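Quilted Mattress Care: Your Questions, Our Doubts

Last updated Jan 23, 2025. Compiled by Binta Ogunleye for the Cukalden home pages.

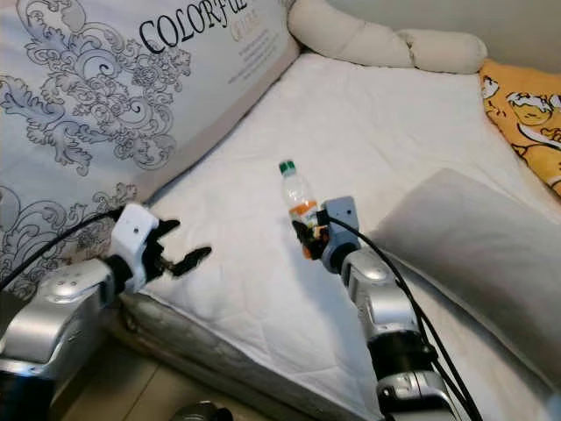 How often does a white quilted mattress need cleaning?

Vacuum it once a month and spot clean when something lands on it. You will see cleaning services recommend a deep wash every few weeks. They sell deep washes. A mattress with a sheet on it most nights doesn't get dirty fast enough to need that, and too much water does more harm than a bit of dust.

Do I need a special mattress cleaner?

I doubt it. We tried the Drultico foam for most of a winter, and on a fresh tea stain it did the same job as dish soap in cool water. It smelled nicer. If you want the smell, buy it. For the stain, put a few drops of soap in a bowl, dip a cloth, wring it out hard and dab from the outside of the mark toward the middle.

What about baking soda? Everyone says baking soda.

Everyone does. It helps a little with odor if you leave it on for a few hours, and it does nothing I can detect for stains. On a quilted top it also settles into the stitching, so plan on vacuuming twice, once along the lines and once across. Use the narrow nozzle. Bartosz Urbańczyk wrote in to say he was still finding powder in his after 27 days, and I believe him.

My mattress has gone gray along the side. Can I get it white again?

Partly. Sides pick up hand grime, shoe scuffs and whatever the mop throws at them. Soap and a soft brush will lift the top layer. If the fabric itself has dulled with age, I have yet to see a product bring it back, and I would stay away from bleach, which can turn some fabrics yellow.

How do I get rid of the wrinkles in the top?

First find out whether they are in the cover or in the filling. Pull the fabric tight with both hands. If the crease vanishes, the cover is loose, and a fitted sheet that grips will hide it. If it stays, the padding underneath has shifted and smoothing it by hand only helps until someone sits down again. Steamers get suggested a lot. Heriberto Usuga steamed his and ended up with the same wrinkles plus a damp mattress.

Is flipping worth the trouble?

Only if both sides are made for sleeping on. Many aren't, whatever the label hints at. Turning it head to foot is easier and evens out the wear. Twice a year is enough, say March and whenever you next remember.

Can I use the same mattress as a daytime sofa?

You can, and plenty of people in small apartments do. Expect the front edge to go first, as that is where everyone sits. A row of cushions against the wall makes it comfortable enough for reading. I wouldn't pay extra for anything sold as a "conversion set," which, as far as I can tell, means cushions.

How many pillows and cushions is too many?

More than you are willing to move every night. I keep 5 on mine and resent two of them. Tarık Güler says a bolster and one big square pillow do everything, and having borrowed that arrangement for a week I can't argue.

Can printed cushion covers go in the machine?

Read the tag, then be a bit more careful than it says. Turn the cover inside out, zip it up, wash cold and skip the dryer. Large dark lettering and bright cartoon prints are the ones I worry about. Some prints sit on top of the fabric and crack after a few hot washes. The Wosero covers we bought claim to be good for 20 washes. Ask me later.

And the bolster itself?

If the case comes off, wash the case. If it doesn't, wipe it down and leave the inside alone. A long bolster takes ages to dry through, and the filling tends to clump if it has been soaked. Air it on a rack by an open window and turn it every so often.

Does a waterproof protector make sense?

With small kids, pets or breakfast in bed, yes. Otherwise a plain cotton one will do. The Yaman protector that Ertuğrul Bozkurt recommended kept out a full glass of juice, which is more than I expected. It also rustled. Try one in the store and lie down on it before you pay, even if the staff look at you.

Can I beat the dust out on the balcony?

Cushions, sure. The mattress is heavy and bends in ways it shouldn't, and you still have to get it back through the door. Vacuum it where it is.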